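Lo que queda del turno cuando los brazos ponen los vasos

En el comedor de Grillurwood, la cooperativa de servicios donde llevo la parte de cocina, recoger vasos ha sido siempre el trabajo de los nuevos. Se entraba por ahí. Primero los vasos, luego las bandejas, luego el tren de lavado, y al cabo de unos meses alguien te dejaba acercarte a la línea caliente. Yo empecé así y casi toda la gente con la que trabajo también.

Ahora la dirección quiere que esa parte la haga una pareja de brazos robóticos. El proyecto lo lleva Rebelo, que los prueba en su taller de Lumunberg, y la decisión de contratarlos o no se tomará en septiembre. En las reuniones se ha hablado mucho del precio y casi nada de lo demás, y lo demás es lo que me interesa.

Servimos 1.000 comidas al día entre los dos turnos. Un comedor de ese tamaño mueve vasos todo el tiempo: salen de la máquina, se pasan a bandejas, van al mostrador, vuelven sucios. El que nunca lo ha hecho piensa que es un trabajo sin dificultad. Las muñecas opinan otra cosa. Tenemos bajas por eso, y no es casualidad que se repitan en el mismo puesto. Si una máquina quita esa carga, a mí me parece bien y no voy a disimularlo.

También conviene mirar la tarea de cerca antes de discutir sobre ella. Un vaso de plástico transparente pesa poco, se tumba con nada y deja ver lo que tiene detrás, de modo que ni siquiera una persona acierta siempre con el borde cuando va deprisa. Para un brazo con dos dedos es un problema serio.
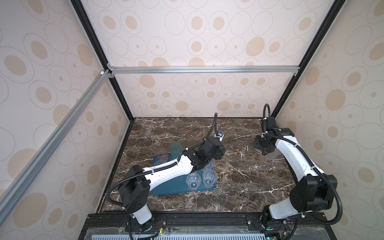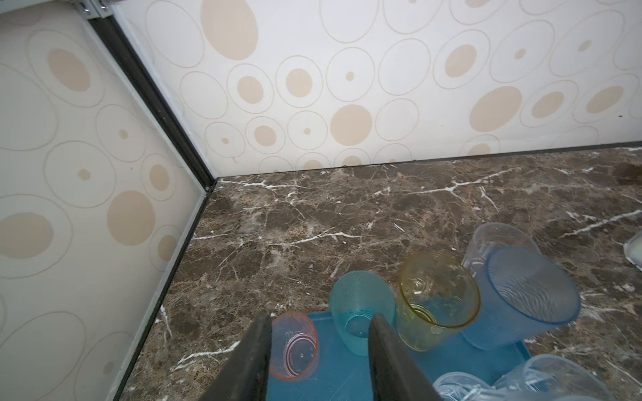 Vasos de plástico y bandeja azul, en la cabina de pruebas.
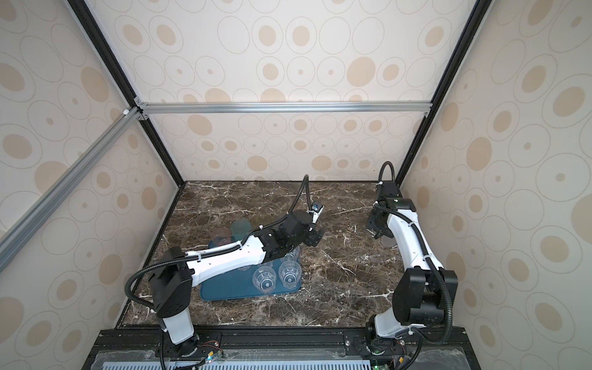
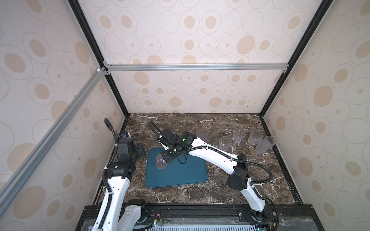
Fotos: Rebelo, taller de Lumunberg

Fui a ver esa cabina un sábado con otros compañeros de sala. Íbamos predispuestos a favor o en contra, cada uno con lo suyo, y volvimos hablando de cosas más concretas. De la altura de la bandeja, por ejemplo. De qué pasa cuando un vaso llega tumbado, o metido dentro de otro, o con una servilleta mojada pegada al fondo. De quién para la máquina y quién la vuelve a poner en marcha a las dos y cuarto, con la cola en la puerta.

Esa última pregunta es la que más nos afecta. En la propuesta figura un puesto de «supervisión» por turno, con la misma categoría y el mismo sueldo que el ayudante actual. Es decir, la persona que antes colocaba vasos pasará a vigilar a quien los coloca, a resolver los atascos y a responder si algo sale mal, y cobrará lo mismo. Vigilar cansa de otra manera. Hay que estar atento durante horas a algo que casi siempre va bien, y reaccionar rápido cuando deja de ir. Si el trabajo pide más, tiene que pagarse como más, y eso debería estar escrito antes de que entre el primer brazo por la puerta.

En Fescombe, el otro comedor del grupo, automatizaron el lavado hace tiempo. No echaron a nadie, y lo digo porque es cierto y porque se suele contar al revés. Lo que hicieron fue no cubrir 2 jubilaciones. El resultado en la nómina se parece bastante, pero se nota menos, y los que se quedaron tienen ahora menos gente a la que pedir un cambio de turno. Cuando falla la máquina, cosa que ocurre, se friega a mano con una plantilla que ya no está calculada para fregar a mano.

Me preocupa además la puerta de entrada. Si desaparece el puesto por el que se empezaba, habrá que inventar otra forma de empezar. Un chico de diecinueve años que llega sin experiencia aprende en los vasos el ritmo de la sala, los nombres, por dónde se pasa con las manos llenas y por dónde no. Eso no lo da un curso de seguridad de una mañana. Se puede resolver, claro – con rotaciones, con alguien que acompañe las primeras semanas – pero cuesta horas, y en el presupuesto que nos enseñaron no hay ninguna prevista.

Mi postura es que se prueben los brazos en un solo turno, con la plantilla completa, y que se anote cada parada y quién la resuelve. Que el puesto de supervisión tenga su categoría. Que las horas liberadas se queden en el comedor, donde faltan manos en la preparación de verdura desde hace años, y que en las reuniones de seguimiento haya gente que haya pasado por el tren de lavado.

La dirección ha contestado que lo estudiará. El calendario de turnos de otoño se cuelga la semana que viene y de momento sigue igual que siempre, con una persona en los vasos por la mañana y otra por la tarde.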